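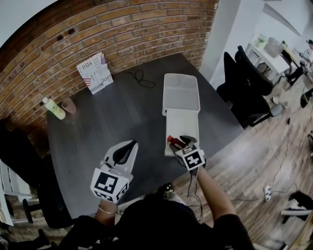

Figure 2. Dark grey table against the brick wall, with a small red bottle and a white plastic box.

Research > Working papers > Student societies > Section 4

Print this page | E-mail this page

4. What the weekly message does for a club

We said in the last section that we would come back to the weekly message, and we are glad to do so, for it was the part of the study that we both enjoyed most. Every one of the 11 clubs that took part at Lodthorpe sends something round to its members during term, whether by e-mail or by a post in a group chat, and we were kindly given leave to read a whole year of them. Some were two lines long. One, from the film night people at Bendow Hall, ran to nearly 1,000 words and included a recipe for lentil soup, a lost scarf and a spirited defence of dubbing over subtitles.

We began by sorting the messages by their stated purpose, as Mohammadi had done in her earlier work on choirs, and very soon found that it would not do. A message that sets out to give the time of the next meeting will wander off into a thank-you to whoever brought the crisps, and then into a vote on what to watch in June, and by the end it would be a brave reader who could say what it was for. We therefore went back and marked each sentence by itself (a slow business, though a pleasant one on a wet afternoon), using the scheme set out in Section 3.
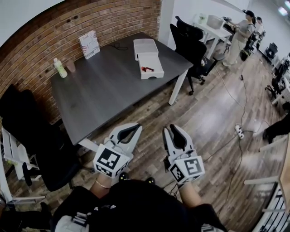 By far the most common kind of sentence looked backwards. Writers told their members what had been watched, played or talked over the week before, often in a good deal of detail, even though most of the people reading had been in the room. When we asked members about this in the interviews, several were a little puzzled by the question. They liked being told. One member of the Skullex league, a card game club that meets on a Sunday, put it to us that she hadn't really finished an evening until she had read the write-up of it, and that she would feel quite put out if her worst defeat were left unmentioned.

People who had missed a meeting read the same sentences in another way. For them the write-up was a kind of handrail, and a fair number told us they had come back after a gap of weeks without much worry over having lost the thread. We had expected newcomers to lean on the forward-looking sentences, the dates and the room numbers, and of course they did use these. Yet when we asked what had first made them feel they might belong, they nearly always named a joke or a passing remark about somebody's presentation.
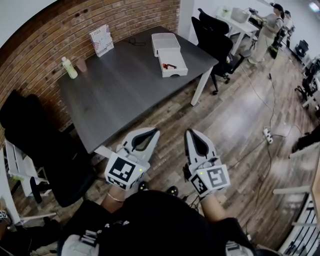

There is a less happy side, and we should be fair to it. In-jokes pile up as the year goes on. By the spring term, the longer messages held so many references to earlier evenings that a first-time reader could make very little of them, and two clubs told us they had taken no new members at all after the winter break. Whether the one thing led to the other we can't say. Vieira's view is that a club which has grown comfortable will write comfortably and recruit lazily, and that both come from the same contentment. Mohammadi would give the wording itself rather more of the blame. 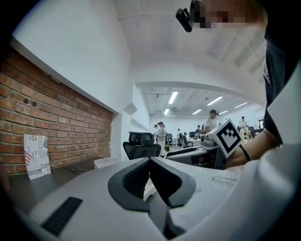 Student Societies Research Group, Lodthorpe

We also looked at who does the writing. In most clubs the job falls to one person for the whole year, usually the secretary, and the voice of the messages becomes very much that person's voice. The Manninen reading circle does it differently and passes the task along from week to week, so that a shy member may find herself addressing everybody with only 10 minutes' notice. Its messages were the most uneven we read, and they drew the most replies. We return to these replies in Section 5, where we set them beside attendance.

Touran Mohammadi and Inês Vieira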